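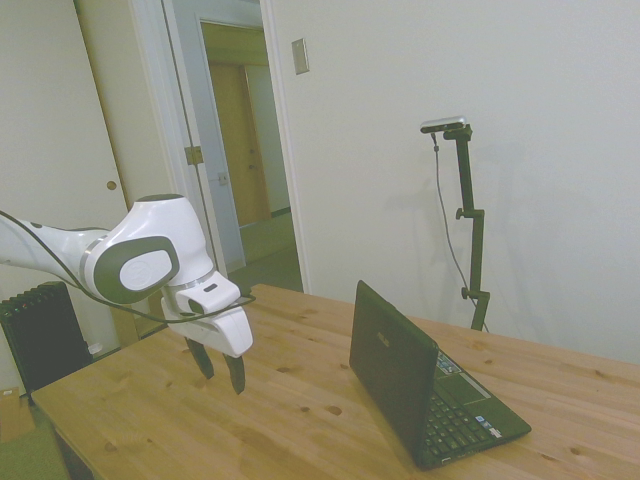
Home > Garden & Outdoor > Water Butts

Wirari Slimline Water Butt with Stand and Diverter

It rains a great deal in this country, usually on the day you have planned something, and then for three weeks in summer it doesn't rain at all and the beans die. The Wirari is a tall plastic barrel that sits between these two events.

We have sold water butts from our yard in Hinambridge for longer than we care to admit, and most of the complaints we hear are about width. People measure the wall, forget the gate, and end up walking sideways past their own shed. The Slimline is narrow enough to stand behind a drainpipe without becoming the main feature of the garden, and it comes in green or a brown that the makers call Bracken. It is brown.

The stand is included. We mention this because with many butts it isn't, and you find out when you try to get a watering can under a tap that is level with your ankle. Ours lifts the tap high enough for an ordinary can, though the really big ones will need tilting.

The lid clips down on both sides and has a child-safe catch, which also defeats most adults the first time. Press and turn. You will get the knack by about the fourth go. 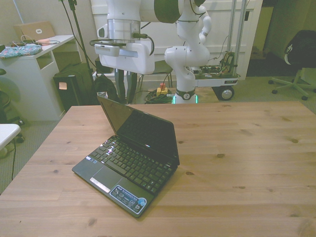
Fitting takes an afternoon if you have a hacksaw and a level bit of ground, and slightly longer if you only think you have a level bit of ground. A full butt is extremely heavy, so sort out the base first. Two paving slabs on packed sand will do nicely. Soil will not, however firmly you stamp on it.

The diverter goes into a standard round downpipe. If yours is square, and in the older terraces round Endville they mostly are, you will want the Cormier adaptor, sold separately and grumbled about accordingly. Once the butt is full the diverter sends the rest down the drain as before, so there is no overflow pipe to trip on.

In December, or whenever the first hard frost threatens, drain it and leave the tap open. We replace a good many taps every spring for customers who meant to get round to this.

The water is for plants, cars and muddy boots. Please don't drink it – it has been on your roof, and so have the pigeons.
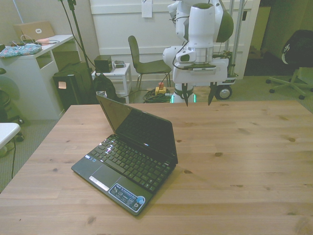
Delivery & Returns

Butts go out on our own van within roughly 30 miles of the yard, and by carrier everywhere else. They arrive in a very large box containing a barrel, and inside the barrel you will find the stand, the tap and the diverter. Check in there before ringing us about missing parts.

Unused butts can be returned in the original box. Used ones can't, particularly if there is still water in them.

Page last updated 4 October 2022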